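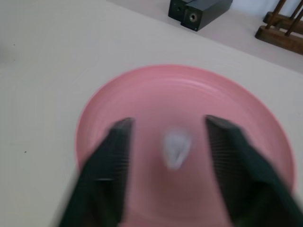 Wrist camera view of the gripper over the pink practice plate.

Home and Shared Workshop Arm Build: Frequently Asked Questions

Reading time: 7 minutes

Updated August 25, 2024

The Dorkby Shared Workshop supports members who wish to build a tabletop robot arm, either on the premises or at home. The answers below apply to the workshop's standard build, known as the Irano arm, and to the two approved variations. Questions that are not covered here may be sent to the automation desk, attention of Shahram Shirazi.

General

Who may take part in the build program?

Any member in good standing who has completed the bench safety orientation may take part. Members under 18 must be accompanied by a registered adult at all times while an arm is powered. Prior experience with electronics is not required, although members who have never soldered are asked to attend the introductory soldering session first.

What is the Irano arm?

The Irano arm is a six-joint tabletop arm with a two-finger gripper and a small camera mounted at the wrist. The design is maintained by the workshop and is revised once a year. The current revision is intended for light household objects placed on a table in front of the arm. It is not approved for lifting tools, glassware, liquids or anything sharp.

May I build the arm at home?

Yes. Members may complete the entire build at home using the workshop's printed guide and files. Home builders must still bring the finished arm to the workshop for an electrical check before requesting help with software. The check is free of charge and must be booked in advance.

How long does the build take?

Most members should allow 70 hours from the first printed part to a working gripper. Printing time is included in this figure. Calibration and practice exercises are additional, and members should expect these to continue for as long as the arm is in use.

Parts and Cost

What does the parts kit cost?

The full kit costs $506 for members. It contains the motors, the control board, the power supply, the camera, fasteners and wiring. It does not contain printed parts, a computer or a mounting board.

Can I buy only some of the kit?

The motors and control board are sold together. All other items may be purchased one at a time from the parts counter. Members who already own a suitable power supply must have it tested before it is connected to the control board.

Which parts are printed?

The base, the links, the gripper fingers and the camera bracket are printed. Members may use the workshop printers during open hours or print the parts at home. Files are stored in the shared folder under Irano, and the folder marked "old" should not be used. Finger files from the previous revision will not fit the current gripper body, even though the mounting holes look the same.

Does the color of the printed parts matter?

Color has no effect on strength. Members should choose one that differs clearly from the objects they plan to handle, so that the fingertips remain easy to find in the wrist camera view. Dark fingers over a light or brightly colored plate are a good combination. Both fingers should be printed in the same color.

Can the gripper fingers be smooth?

Smooth fingers are permitted but are not recommended. The standard finger has a fine grid pattern on the inner face. The pattern should not be sanded, painted or filled. Where additional grip is needed, a strip of thin rubber may be attached over it with removable tape.

What are the approved variations?

The Swanson base is a wider foot for members who cannot clamp the arm to a table. The Fidis bracket moves the camera slightly farther from the fingers and is suited to larger objects. The two variations may be used together. Any other change to the arm should be discussed with the automation desk before parts are ordered.

Setup

What kind of table is suitable?

The table must be level, stable and free of wobble when leaned on. A plain, light surface is preferred. Patterned tablecloths, glass and polished metal should be avoided, as they make it harder to judge the position of small objects from the camera view.

May I keep other items on the table?

Yes, provided that they are outside the reach of the arm. Racks, blocks and desk supplies may stay at the back of the work area and may appear in the camera view. They should be kept in the same position during an exercise. Cups and open drinks are not permitted on any table where an arm is powered.

How should the lighting be arranged?

Even, diffuse light is best. Desk lamps pointed directly at the plate or table cause bright spots and hard shadows. At the workshop, the ceiling lights over the automation benches should be left on and the lamps turned off.

Practice Exercises

Which exercise should I attempt first?

The first exercise is the plate exercise. A small, soft item is placed on a shallow plate, and the arm is guided until the open fingers are on either side of it. A crumpled piece of tissue or a similar scrap of soft material is suitable. The plate should have a raised rim and should not be breakable.

Why is a soft object used?

A soft object allows for error. If the fingers close too far, the item compresses and the motors are not strained. Members may move on to firm objects after they have completed the plate exercise 12 times in a row without touching the rim.

How far apart should the fingers be on approach?

The fingers should be open wide enough to leave a visible band of the plate on both sides of the object. The object should sit near the middle of the gap before the arm is lowered further. If it is off to one side, raise the arm, correct the position and approach again. Do not use a fingertip to push the object into place.

The picture from my wrist camera is blurred. Is the camera faulty?

In most cases, no. The camera moves with the wrist, and blur is normal while the arm is in motion. Hold the arm still and look again. If the picture remains soft, check that the protective film has been removed from the lens and that both bracket screws are tight – a loose bracket is the most common fault reported to the desk. A camera that is still blurred after these checks may be exchanged at the parts counter.

Part of the plate is outside the camera view. Should I move the camera?

No adjustment is needed. At close range the plate will extend past the lower edge of the picture. The fingertips and the object must be visible, and the remainder of the plate need not be.

Safety and Storage

What safety rules apply at the workshop?

Hair must be tied back, and loose sleeves must be rolled or secured. The power switch must be within reach of the person operating the arm. An arm may not be left powered and unattended for any length of time. When two members share an arm, one of them must be named as the operator before the power is turned on.

May I store my arm at the workshop?

Storage shelves are available for arms under active construction. Each arm must be labeled with the member's name and the start date of the build. Arms may be stored for up to 96 days, after which the member will be contacted. Power supplies should be unplugged and stored with the arm.

What should I do if a motor becomes hot or makes a grinding noise?

Turn off the power at once and allow the motor to cool. Do not move the joint by hand while it is powered. Bring the arm to the automation desk with a short written note stating which joint was moving and what the gripper was holding.

Can I receive help if I have changed the software?

Desk staff will assist with the standard software only. Members who have made changes will be asked to restore the standard version before the arm is examined. A copy is kept in the shared folder.

Related Items

Booking an Electrical Check
Swanson Base: Printing and Assembly Notes
Fidis Bracket: Fitting Instructions
Parts Counter Price List, August
Introductory Soldering Session
Shared Printer Rules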